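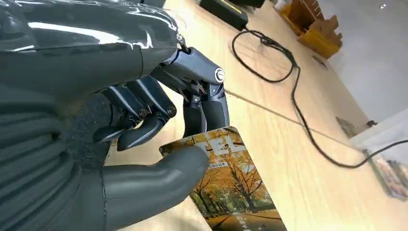

Guravlow CC vs Minami — who opens in June??

slipcradle
ok so the squad list went up and theres no second opener on it. None. We got bowled out for 169 last time against Minami and the plan is what, send the keeper in first again? Need ideas before selection night.

tomh_legbye
Keeper made 20 in that game. Second top score. Leave him there.

slipcradle
20 off how many tho. He used up the whole powerplay

tomh_legbye
Ball was moving all over the place. Somebody had to see it off. You want a slogger in there and we're 4 down by drinks.

Purnasov_Pete
Neutral here (Purnasov supporter, we play you both later on). Your problem isn't the opener, it's the middle. You lost your last five for nothing against us too. Spin comes on, everybody sweeps.

slipcradle
Fair. Hate it but fair

grandar_end
Kimie Onishi should open. Been saying it for two seasons. Has 801 league runs from number five, and half the time she's running out of partners. Give her the full innings.

tomh_legbye
No no no. She's the only one who can play spin, Pete just said that's where we fall apart. You move her up, she gets a good one first over and then what

grandar_end
Then she gets a good one. Could happen at five. Can't pick a team scared of one ball

tomh_legbye
Not scared, it's called a batting order

wideoutside
Anyone know if its the Grandar ground or the other one? Changes everything. Short boundary on the road side at Grandar, 169 is nothing there

slipcradle
Grandar. 1:30 start, fixture sheet has it

wideoutside
Then I'm with grandar_end, Kimie up top. New ball flies to that short side. Keeper at three, he can still do his blocking if one goes early.

Purnasov_Pete
Minami open with the left armer from the road end most weeks btw. Swings it in late. Would think about that before you move your best bat

tomh_legbye
THANK you

grandar_end
She's faced him plenty. Played for the same colts side

slipcradle
Could split it — Kimie opens if we chase, stays at five if we bat first? Pitch is flatter second half of the day anyway

tomh_legbye
I could live with that. Still think its wrong

wideoutside
Captian has to win the toss first lol. Lost the last six

grandar_end
Has anyone asked Kimie

slipcradle
...no. Will ask at nets. If she says five she stays at five and we're back to the keeper

Purnasov_Pete
See you lot later in the season. Practice the sweep. Or don't, suits me

tomh_legbye
Lift needed from the station for me and one kit bag if anybody's driving. Big bag sorry

wideoutside
I can do it, dm me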